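Workshop notebook, May
Dye bench, Jorkudell

Second round on the blue-green recipe for the rib knit. First round came out too flat and too green, and it crocked badly on the white rub cloth. Changes this time are to the salt addition and the soaping. Everything else held as before so the two sets can be compared.

Fabric is the Dresen wool-cotton rib, the heavier one. Swatches cut along the rib, edges overlocked before scouring. I left them unfinished last time and lost enough fibre into the bath that the dry weights were no use. Scour was hot water with a bit of soda ash and neutral detergent, 20 minutes, two rinses. Wet-out was even on all pieces except one, which had a patch near the selvage that stayed pale and beaded water. Rescoured that one on its own and it came good. Probably spinning oil. Marked the bolt end with a tag so the next cut starts past it.

Bath details. Trula fibre-reactive turquoise as the base with a small amount of the black to pull it down. Only the cotton side is meant to take this properly, the wool picks up what it picks up. Liquor warmed to 43 degrees and held there. Salt went in as three separate lots over the first part of the run instead of all at once. Soda ash last, dissolved beforehand, poured down the side of the pot away from the cloth. Stirred by hand for the whole of the first stretch, then every few minutes. 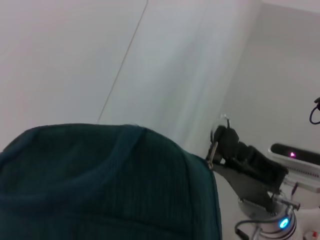 Colour is measured only after full drying and a light steam, face side up, ribs running away from the light. Reading across the ribs gives a darker number because of the shadow in the grooves. This caught us out in the first round when half the swatches were turned the other way, and it is why those figures have a line through them on the earlier page. I have redrawn the layout sheet with an arrow on it.

Results, swatches 1 to 7:

1 — control, old recipe. Flat, green cast, same as before.
2 — split salt, old soaping. More even, still crocks.
3 — split salt, one extra hot soap. Even. Slight transfer on wet rub.
4 — split salt, two extra hot soaps. Even. No transfer dry, trace wet.
5 — as 4, black reduced by a third. Too bright for the job.
6 — as 4, black increased by a third. Good depth, a bit dull under the window.
7 — as 4, wool pre-mordanted. Blotchy along the folds. Not worth repeating.

Number 4 is the one to carry forward. Number 6 is worth keeping as a second shade if the Ayaaba order goes ahead in two colours.

The folds need more attention. Rib this thick keeps a crease once it has settled in the pot, and the dye does not get into it at the same rate. On 7 the lines were easy to see from across the room. On 4 they only show when the cloth is stretched. A wider pot would help more than extra stirring. The old enamel one holds enough liquor but chips near the rim, and I don't want bare iron anywhere near this colour.

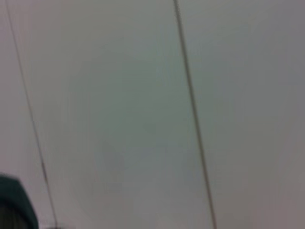 Shrinkage, since it was asked about at the last bench meeting. Marked squares before scour, measured again after drying flat. Loss was greater across the rib than along it, as expected, and most of it happened in the scour and not in the dye bath. Pieces that were tumbled for even a short time felted slightly on the wool side and should be left out of any average. Dry flat, on mesh, turned once.

Water. Hardness strip read higher than on the first round. May account for some of the dullness in 6. Next run gets the softener in the wet-out as well as the bath, and one swatch in plain tap water for comparison.

To do:
Order more soda ash, the tub is nearly down to the scoop.
Repeat 4 at about 18 times the weight, to see whether the recipe scales. Pot permitting.
Light fastness strips from 4 and 6 in the north window, half of each covered with card.
Relabel the black stock solution. The ink has run and the strength can't be read.
Check whether Dresen can supply the same rib from the same lot. Any change in the wool share and all of the above has to be done again.

Rub cloths from this round are stapled to the back of the page. Wet ones on the left.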